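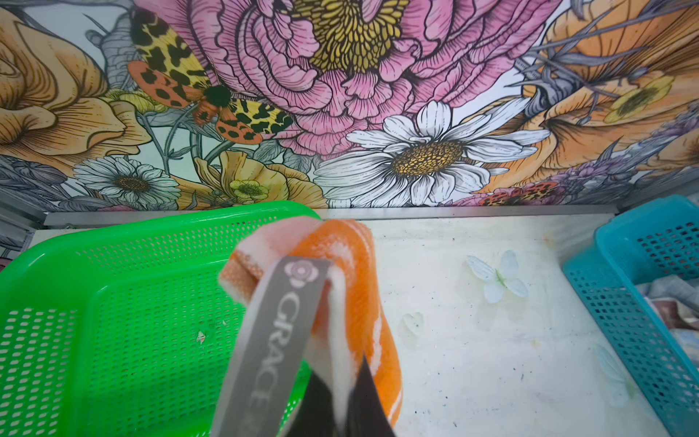

*Orange, white and pale pink cloth, with a pale lilac flower on the gray band.*

# Utwood Color Words

A plain-text collection of the words people use for the colors of everyday fabric: shirts, curtains, dish towels, coats, that one bedspread your aunt refuses to throw out. It has 3,000 entries and 444 distinct color names, and I love nearly all of them.

This is version 2. If you used the first one, please read "What changed" before you merge anything, because the ID column is different now.

## Where the words come from

Two towns, Arnholm and Montecinos. In both places people wrote down what they would call a piece of fabric they already owned, in their own words, with no list to pick from. They could write as much or as little as they wanted. Some wrote "blue." Someone in Arnholm wrote "the blue of a swimming pool in a town with no money," and yes, it's in there, spelled exactly as it came in.

Collecting ended in October. Arnholm has more long answers and Montecinos has more food words (so much squash! so much custard!), but please don't read too much into that. The Montecinos sheets went out around lunchtime.

## Files

| File | What's in it |
|---|---|
| `entries.csv` | every answer, one per row |
| `names.csv` | the distinct color names after cleanup |
| `merges.csv` | which spellings were folded together |
| `fabric.csv` | fabric words and the groups they fall into |
| `notes.txt` | odds and ends, worth a read |

All 5 are UTF-8 with a header row, except `notes.txt`, which has no header and no real order either.

## Columns in `entries.csv`

- `id` – a short code, stable from this version on
- `town` – `arnholm` or `montecinos`
- `item` – what the fabric was, in the writer's words
- `answer` – the full answer, untouched
- `name` – the cleaned color name, which matches a row in `names.csv`
- `second_name` – filled in only when the answer clearly gave another color
- `sure` – `yes`, `no` or blank, from a checkbox on the sheet

The `sure` column is my favorite part of the whole thing. People are very sure about red. They get shaky somewhere between gray and green, and almost everyone who wrote "taupe" left the box blank.

## Cleanup

Spelling was normalized with Ralex, a small script that lives in the `tools` folder. It lowercases, trims spaces, and proposes merges. It never applies a merge by itself. Each one was read by hand, and the ones I said no to are kept in `merges.csv` with `kept_apart` in the last column.

A few decisions you may want to undo:

- "grey" and "gray" are one name, stored as "gray"
- "off-white," "off white" and "offwhite" are one name, but "cream" and "ivory" stay separate
- "peach" and "apricot" stay separate, after a lot of back and forth with myself
- "salmon" is never folded into pink
- "lilac" and "lavender" stay separate, since several people used both in one answer and clearly meant different things

Patterned fabric was the hard part. If an answer said "orange with white bits," the name is "orange" and `second_name` is "white." If it listed a whole parade of colors, only the first pair is in the columns and you'll need to go back to `answer` for the rest.

## Good for

Looking at how plain color words get stretched with little add-ons ("dusty," "old," "hospital"). Building a word list for a craft or sewing site. Teaching people to clean messy text, because it really is messy, in a friendly way. Reading out loud on a long drive.

## Not good for

Matching paint. There are no measured color values anywhere in the set, and adding them from the names would be guesswork. It also can't tell you how English speakers in general talk about color. It covers a pair of towns and the people in them who like filling in sheets.

## Privacy

No writer names, ages or addresses were collected. Where an answer mentioned a person, the mention was replaced with `[person]`. If you spot one that slipped through, open an issue with the `id` only and leave the text out.

## What changed

- IDs no longer encode the town
- `second_name` is new
- "teal" had been merged into "green" by mistake – fixed, with apologies to teal
- line breaks inside `answer` are now stored as a single space

## Known problems

Some `item` values are only "thing." A handful of answers are plainly about wood or a car, and they're flagged in `notes.txt` but still in the main file. The fabric groups lump velvet and corduroy together, which I'd like to split next.

Pull requests for merges are very welcome. Please change one name at a time and say why in the commit message.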